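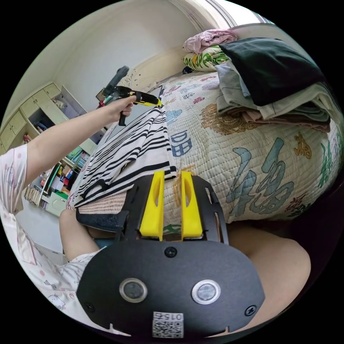
Open day at Amness, part two: the bedroom

Part one covered the parking, the lanyards and the warehouse, where the big Jutora arm moved totes from one conveyor to another and everyone filmed it. If you only care about big arms, stop there. It was a very good arm.

The home visit was the bit I had signed up for in April, and it came with a limit of 12 visitors, split into small groups so that we could all fit in somebody's bedroom. I have been to a lot of robot open days. This was the first where I was asked to take my shoes off.

There was no robot. Prys Bellis, who runs the home recording program, got that out of the way while we were still on the stairs, in the tone of a man who has had complaints. The robot comes later. What Amness does in people's homes is record hands at work, using grippers you hold yourself: black body, two upright yellow fingers, a camera on board, and a number on the label. Ours was 015. The idea is that a person does an ordinary chore with the same kind of fingers the robot will have, and the software learns from the recordings.

The ordinary chore was fixing a striped cloth with a hot glue gun. I own a glue gun and would not have put it first on the list of things to teach a machine. But it makes sense once you watch. The gripper pressed against the black and white cloth, the other hand brought the yellow nozzle to the top edge, and all of this went on over a lap and next to a quilt with large Chinese characters on it. Cloth slides. It folds when you look away. A tote has never done that to anyone.

Bellis talked quietly through it. A take runs 45 seconds unless something goes wrong, in which case it runs longer and they keep it anyway. The home program has 3422 takes accepted so far out of 3746 recorded. I asked what happened to the rest. "Thumbs," he said. I wrote it down and still don't know if he was joking.

My turn

Visitors got a go afterward, minus the glue gun, which I thought was wise. The task was to pick up a corner of cloth and put it down a little farther over. I do this every morning without any training at all.

With the gripper it took me four tries. You lose the feel of the thing completely. The fingers close and you have either cloth, or air, or a generous pinch of the cloth you wanted plus the one underneath. By the third try I was holding my breath. A woman from Ankrah, who make some kind of warehouse shelving, got it first time and was decent enough to look surprised.

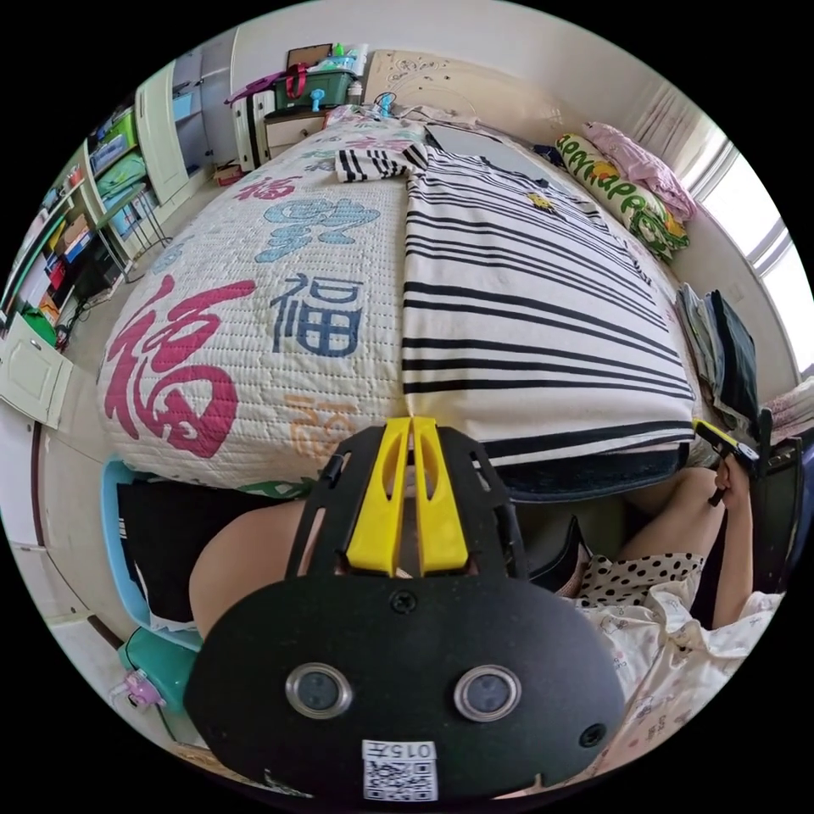 The part I keep coming back to is how much stuff there is in a real room. Books and boxes to the top of the shelves, pillows, folded clothes, bottles on the cabinet. Fatura had a mock bedroom at their own event, with a bed, a lamp and one gray towel, and their machine folded the towel beautifully. I would like to see it try this one.

Questions from the group were mostly about privacy and pay. Bellis said people choose which rooms are used and can have takes deleted, and that they are paid by the session. He was less clear on when any of this turns into a product. "When it can do a duvet cover" was the best I got, and by that measure I am not a finished product either.

Practical notes if you plan to go

Book the home visit separately; the general ticket doesn't include it. Wear decent socks. Lunch is back at the warehouse, and the soup is gone by one o'clock. The shuttle leaves from the side gate, whatever the map says.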